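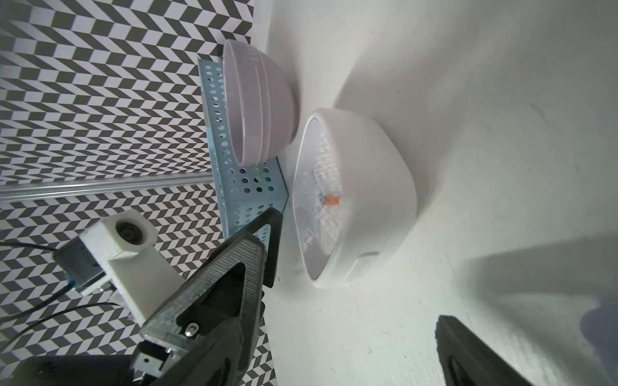 Home Reviews Bench Kits Forum About

Wirnstead Omer two-arm cell: seven weeks of upkeep

The Omer is sold as a two-arm cell you can set up in an afternoon. Wirnstead says so on the box, on the website and again inside the front cover of the manual. I set mine up over one very long Thursday and most of the weekend that followed, and I had put together their older single-arm kit, so I wasn't new to the way they label a bag of bolts.

The mechanical part is fine. Both arms bolt to base plates, the plates bolt to one aluminum rail along the near edge of the table, and the posts and patterned panels go up around the back and sides. If you own hex keys you can do it. My complaint starts with the rail. The channel is open on top, right where you lean over to work, and it collects every bit of dirt that comes off the table and your sleeves. Grit in the channel means the plate doesn't sit flat the next time you move it, and a plate that doesn't sit flat gives you an arm that reaches a hair short on one side. I blamed the calibration for a good while before I thought to take the plate off and wipe under it.
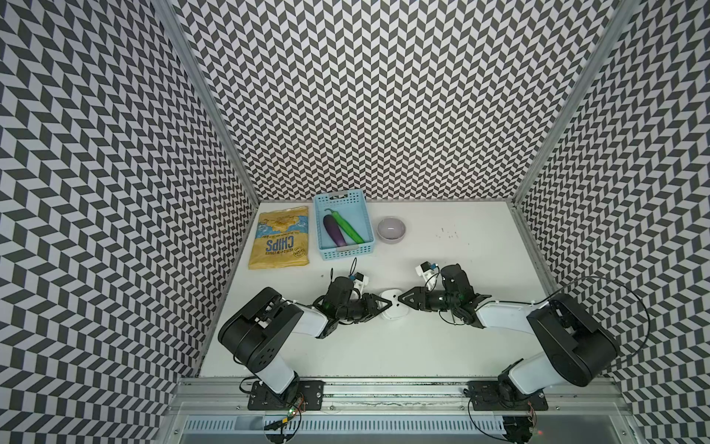
The left and right arms on the front rail. The grime in the top channel is what I'm talking about.

Calibration takes 40 minutes if nothing goes wrong. The manual runs to 60 pages and gives this job less room than it gives the warranty. You have to do it again after any work on a camera mount, and the mounts are the weakest idea in the product. They're 3D-printed, light, and held on well enough for slow work. Bump one with your hand while cleaning the fingers and you can be out by enough to miss a small part without seeing anything wrong from where you stand. I now draw a pencil line across the joint between mount and wrist. Wirnstead could have molded one in.

Then the cables. They loop out from the wrists with plenty of slack, and how you route the slack is up to you. Too tight and it tugs at full reach. Too loose and it droops where the elbow wants to go. Faulkner's cell, which costs more and has arms I like less, comes with clips for this. I bought a bag of clips and worked out the spacing by moving each arm slowly to its limits with my other hand on the stop.

The patterned walls I have no strong feelings about. Wirnstead claims they help the cameras settle. I ran it with a sheet over the back panel and with the sheet off, didn't keep proper records, and couldn't tell you which was better. They wipe clean.
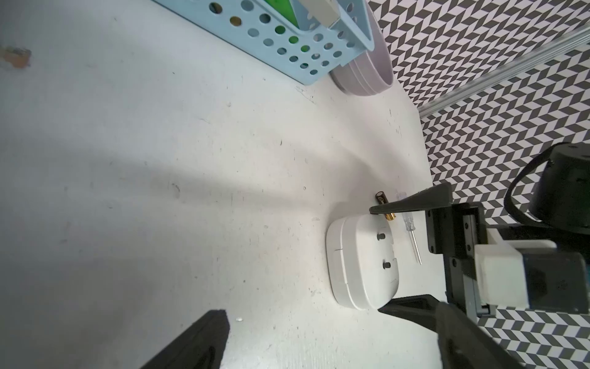 Wrist camera view, with a battery and a clear-handled screwdriver by the white box.

Small parts are where you find out what state the cell is in. Bowls and toy vegetables are forgiving, and a cell that's badly out of line can still grab an eggplant. A battery on a hard white surface rolls when a finger comes in crooked, so I use one as my check before anything else. If the fingers close on it evenly, I leave the machine alone. If it squirts off to the side, I look at the base plate first, then the camera mount, then the finger screws. Wirnstead's troubleshooting chart has you start with a software reset, and I have yet to see that fix a thing. 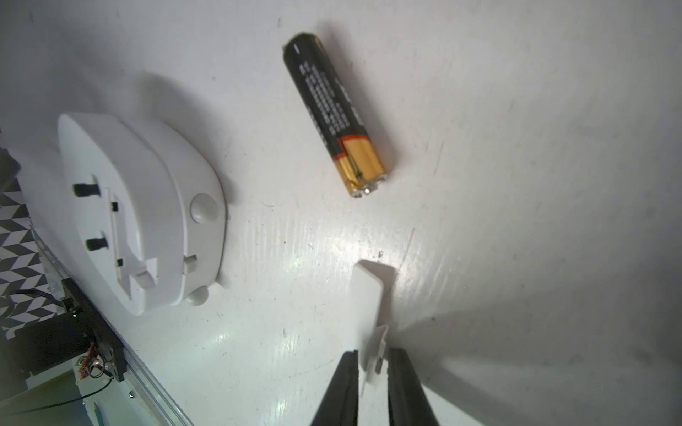

The finger screws deserve their own gripe. They back out under use, slowly, and a loose finger still closes, so you don't notice until it starts holding thin pieces at an angle. A dab of mild threadlocker cured mine. Check that the two tips meet before you tighten, and close them by hand with the power off. Replacement fingers come as a pair for $40, which seems steep for what they are, and Odero sells a softer set that fits the same block but needs the grip force turned down. I have both and went back to the originals.

Wipe the table, too. Mine scuffs easily and holds on to dark specks, and I've had a crumb lift the corner of a part enough to spoil a placement.

Would I buy it again? At the August sale price, probably. At full price I'd want the clips, a cover for that rail and a camera mount that can't be knocked out by a dust cloth. As it stands it's a decent pair of arms sold with an afternoon's worth of promises, and the upkeep is left to you.

Share 18 Comments 4

railsplitter
Strip of foam draft seal pressed into the channel. Cut it short where the plates sit. Mine has stayed clean since spring.

gantrygoat
Disagree on the Odero fingers. Did you recalibrate after swapping? The tips are a bit longer.

reply from the reviewer
I did, twice. Better on bowls, worse on batteries. Going to try the foam.

mossy_bench
Still waiting on support to answer me about the camera mount. They sent me the reset instructions.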